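The Grape That Was Going to Save Everybody

Every few years the wine trade discovers a vine that will fix its problems. It shrugs off mildew, it holds its acid in a hot summer, it ripens before the frost and it tastes like something you already buy. Then the vines go in, the first bottles come out, and a decade later you can find the stuff in two tasting rooms and a clearance bin.

This season's candidate is Anivach, a red hybrid with loose clusters, thick blue-black skins and a leaf so deeply cut that growers say they can spot it from the road. Its white sister, Ninach, came out of the same round of crosses and gets less attention. Both are sold in this country by the Lehtinen nursery, whose catalog gives Anivach a full page and the word "effortless" twice.

I have grown grapes badly enough to distrust that word. So I went looking for people who had the vine in the ground and nothing to sell me.

There are not many. The Verkard vineyard planted 300 vines on a north slope five years ago, in heavy soil that had been hayfield. The first two summers were dry, and any vine looks healthy in a dry summer. The third was wet, and by then the spray program had been cut back on the nursery's advice. Downy mildew stayed away, as promised. Black rot did not. Resistance to one disease tells you very little about the next, and the catalog covers black rot in half a line.

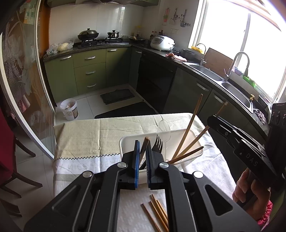 Pantelis Stefanou

The fruit itself is harder to judge. I tasted two vintages at the cellar door, where everything tastes better than it should. The older one had good color and a cherry smell that faded within minutes. The younger had been given a lot of oak, and I would like to know what was under it. Neither had the musky, jammy note that puts people off older hybrids, and that is a real advance. Whether "does not taste foxy" is enough to build a label on is another matter.

Growers also talk about yield, and here the numbers get slippery. The catalog promises 11 pounds a vine at maturity. Verkard picked well under half that in October, after thinning, and the crew there thought the thinning was what made the wine drinkable. You can have the big crop or you can have the color – the page in the catalog shows you both.

Then there is the name. A shopper who wants a Merlot will walk past a bottle marked Anivach unless somebody is standing there to explain it. The usual answer is to hide it in a blend and call the blend something with a river in it. Plenty of decent hybrids have vanished that way, and it does nothing for the next person trying to sell one.

None of this makes it a bad vine. On a damp site where the European grapes sulk, I would try a row. I would keep spraying for black rot, whatever the brochure says, and I would ask to see a planting more than ten years old before putting in an acre. When I put that to the nursery I was told the oldest block has 410 vines and is not open to visitors this year.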